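How Does Wallpaper Go On For Ever?
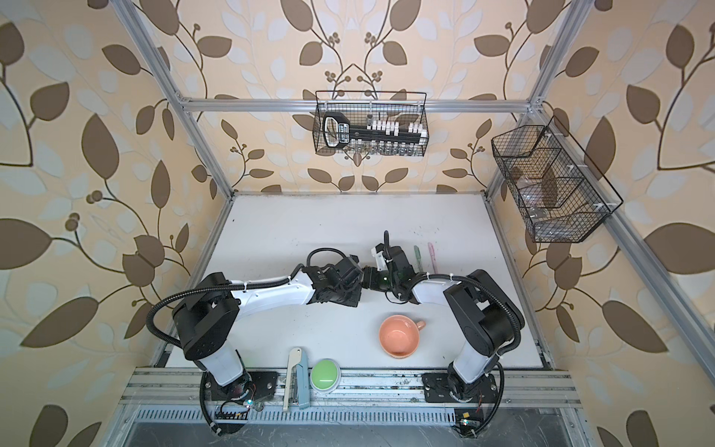 Leafy wallpaper with brown and pale leaves, curving branches and little bunches of round berries.

When I was small I had chickenpox, and I spent a whole week in bed staring at the wall. The paper in my room had birds on it. By the second morning I'd noticed that one bird had a slightly grumpy eye. By teatime I'd found another bird with exactly the same grumpy eye, and then another one up near the ceiling! I thought I'd cracked a secret code.

I sort of had. Those grumpy birds were showing me where the pattern started again.

The bit that keeps coming back

Nobody could draw a different leaf or bird for every spot on every wall in the world. Their arm would drop off. So a wallpaper designer draws one piece of pattern, and that piece gets printed over and over down a long roll of paper. The piece is called the repeat.

Some repeats are tiny. A spotty paper might start again after the width of your thumb. Others are huge, and you might only see the whole thing a few times between the floor and the ceiling. The paper in my hall has a repeat 457 millimetres tall, which I know because it says so on the label and I kept the label (I keep all sorts of labels).

Now for the clever part. The top of the repeat has to join up with its own bottom. If a branch wanders off the bottom edge, it has to come back in at the top, in the very same place and just as thick. The sides have to join as well, so that when you hang one strip next to another the leaf that was chopped in half gets its other half back.

Hiding the join

My friend Ciarán Madigan draws wallpaper for a living, and I went to see him at his workshop in Rillthorpe one wet December. He had bits of paper pinned up everywhere, even on the back of the door.

"Straight lines give you away," he told me. "If all my flowers sit in a neat row, your eye finds the row and that's all you can see."

So he uses curvy stems that wriggle across from one repeat to the next, and he lets leaves poke over the edges. Plants are brilliant for this. A stem can bend wherever you need it to, and if there's an ugly gap you can pop in a leaf or a few berries and everyone thinks you meant it all along.

There's another trick called the drop. Instead of each strip lining up with its neighbour straight across, the pattern slides down a bit on the next strip, often by half a repeat. It makes the pattern look more tumbled about and harder to work out. It also makes it harder to hang, and I have seen a grown-up say some very rude words to a roll of drop match ferns.

Mirror, mirror

Some patterns have a mirror hiding in them. Imagine a line down the middle, with a branch curling off to the left and its twin curling off to the right. That's called symmetry, and you have a fair amount of it yourself. Look at your face! Butterflies have it, and so do lots of leaves if you fold them along the middle vein.

Mirror patterns look grand and tidy, so people like them on a big wall or above a fireplace. Patterns without a mirror feel wilder, more like looking into a hedge.

How they used to do it

Before there were big printing machines, wallpaper was printed with wooden blocks. Somebody carved the shape into the wood, brushed or dipped it with colour and pressed it down hard on the paper. Then they moved along and did it again. Every colour needed its own block, so a fancy paper with lots of colours took ages and cost a great deal of money.

And then it got dearer! More than 300 years ago the government in Britain decided to tax patterned wallpaper. Some people bought plain paper instead and had the pattern painted on afterwards, which I think was rather cheeky of them.

There were nasty surprises as well. In Victorian times a lovely bright green was made using arsenic, and arsenic is a poison. People had it on their bedroom walls. Today's green paper isn't made that way, so you needn't worry about yours.

Make your own repeat

You need a square of plain paper, a pencil, scissors and sticky tape.

1. Draw something in the middle of your square. Don't let it touch the edges yet.

2. Cut the square in half from top to bottom. A wiggly cut is fine.

3. Swap the two halves over, so the old outside edges meet in the middle. Tape them together on the back.

4. Cut it in half again, this time from side to side. Swap the top and bottom and tape those too.

5. There'll be a big blank patch in the middle now. Fill it with more drawing, right across the taped lines, but keep away from the outside edges.

Ask a grown-up to help you photocopy it a few times, trim off any white borders and lay the copies side by side. Everything should join up. Mine was snails, and one of them came out with no shell as I'd forgotten to finish him, so then there was a bald snail in every single square.

Next time you're stuck in a waiting room or at your gran's, pick one odd little leaf on the wall and see how far away its twin is.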